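Coffee, white tables and the purple cloth

Monday, June 11, 2018

Quick one tonight, dinner is in the oven and I've got 30 minutes before it needs turning.

So. White tables. We bought the white one in January, against advice (my sister's, my mum's, the bloke who delivered it) and I still love it. Looks huge. Makes the whole room lighter, even in this grey muck we've had since the long weekend. But it shows everything. A crumb. A pencil line. The ring off a glass you don't remember putting down. And coffee, which is what this post is about.

I drink a lot of it. Take-away mostly, I know, I know, I've got a keep cup, it lives in the car where it's no use to anyone. And I never finish one. There's always that last cold mouthful sitting in the bottom and that's the bit that gets you. A full cup you look after. You know it's full. An empty-ish one gets shoved to the side with an elbow, over it goes, and paper cups weigh nothing once they're down to the dregs.

Alcides Fontes, who had the cafe on Shearer Street when I worked weekends there, used to say a spill was 2 spills – the one you see and the one you make with the cloth. Took me years to get what he meant. You come at a little puddle flat-handed with a dry cloth, all enthusiasm, and now it's a little puddle plus a long pale streak halfway across the table. Then it dries like that and you only notice when the light's low and somebody's over for tea.

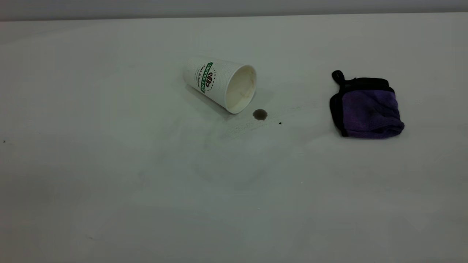
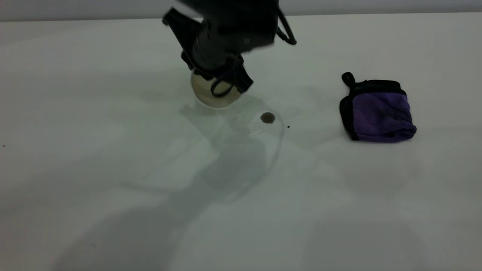 Spills on white, both times. The paper cup and the purple cloth are in the first one, the clear plastic cup's in the second.

Anyway, what I do. Not gospel, just what works at our place.

Cup up first. Sounds obvious but I've gone for the cloth with the cup still lying there, and knocked it with my wrist, and out comes the rest. Stand it up or bin it. Bin it, really.

Then blot. Put the cloth down on top of the puddle and leave it alone for a second. Lift. Fold to a clean bit, do it again. No rubbing yet! If it's only a coin's worth of coffee one go mostly does it.

Then damp. Warm water, wrung out hard, and work from the outside in so you're not pushing brown out into the clean part. Tiny squirt of dishwashing liquid if there was milk or sugar in it. Milk goes tacky, and sugar's worse, you'll find it with your sleeve two days later.

Then dry, seperate cloth. This is the step I skipped for years. All those thin shiny lines you get after wiping a white surface are just water and a bit of soap left behind. Dry cloth, straight lines, done.

And check for the little specks. There's always one that's jumped further than it had any right to. Get down at table height and look along it with the window in front of you.

Old stains – if it's already dried, wet the cloth properly and lay it over for a couple of minutes before you touch anything. If that doesn't shift it, bicarb and water in a paste, fingertip, gentle. Try it on the underside or a back corner first. I did not do this on our old table from Siltberg and there's a dull patch the size of a 50 cent piece to this day (it's in the shed now, under the paint tins, so who cares).

Cloths. I like the microfibre ones and I like them in dark colours, purples and blacks, as they come out of the wash looking the same as they went in. White cloths go beige and depress me. Fold it up, leave it out on the table, within reach. If it's in the laundry you won't go and get it, you'll use your sleeve or a serviette and that's how you end up with smears. No fabric softener on them either, kills them stone dead.

Somebody asked in the comments last time about Brirum spray. Haven't tried it. My neighbour swears by it but she's got timber so I dont know that it helps us.

Things I'm still no good at: coasters. We own a stack. They're very nice, they came from the market at Sodolcombe and they have birds on them. Used at Christmas.

Oh and someone else wanted to know if I'd buy a white table again. Yep. Probably a smaller one, there's a lot of it to wipe, and I'd want rounder corners for my hip's sake. But yes.

Timer's going. Next post is the pantry shelves, if I ever finish them. Two of the brackets are the wrong size and I've lost the reciept, so don't hold your breath.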